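Teaching a Robot by Hand: Questions We Get, and What We Tell People

Updated in March. Written for shops and kitchens thinking about paying for demonstration work. We have sat through a lot of sales calls, and it shows.
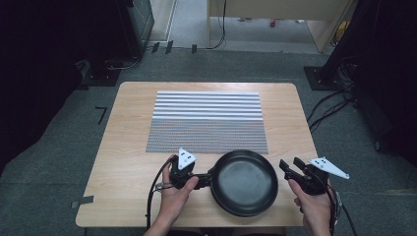
What does "showing" a robot a task mean?

A person does the job while the motion is recorded, and a program is trained to copy it. With hand-held grippers, the person picks things up using the same sort of jaws the robot will have. With remote control, the person steers the arm itself from a short distance away. Vendors like to call both of these "teaching." We would call it collecting examples, and leave the word teaching until the arm can do something with them.

Which way is better, hand-held or remote?

Hand-held is quicker. On our own pan-handling job, a person with a gripper in each hand got through a session well ahead of the person driving the arm. But a wrist can do things an arm can't, and some of those quick recordings are no use later. Remote control is slow and tiring, though at least you know the arm can reach. Ostard sells the first kind and Sydorenko sells the second, so guess which one each of them recommends.

What are the white plates with black dots for?

They are markers. The tracking system uses them to work out where each gripper is and which way it is tilted. Keep them clean and don't put stickers on them.

How many demonstrations do I need?

Plurkico's brochure said 138 would do for one pan on one table. We recorded those, and then kept going to roughly 1,000 before we were willing to leave the arm alone with it. Your number will be different. Be wary of any quote that gives one before seeing your table.

Will it work with a different pan?

Maybe. Ours did fine with a pan of the same size and badly with a heavier one. If the vendor says it "generalizes," ask them to bring a pan they have never recorded and try it while you watch. Bring one of your own too.

Can my own staff do the recording?

Yes, and they are often better at it than the vendor's people. Allow 3 practice sessions first, and throw those recordings out. Expect complaints about sore hands. Vasum's contract counts practice as billable time -- read page 4.

Does everyone have to do the job the same way?

It helps a lot. If one person grabs the handle from the left and another goes in from above, the program may settle on something in between that grips nothing. Write down one way and stick to it.

Is it cheaper than ordinary programming?

For a part that always sits in the same spot, no. Program it the old way. For jobs where things move around, it can be, if you count the hours spent recording and sorting. Most quotes we have seen leave out the sorting.

Who owns the recordings?

Whoever the contract says. Ask before the first session, and get the raw files as well as the trained program.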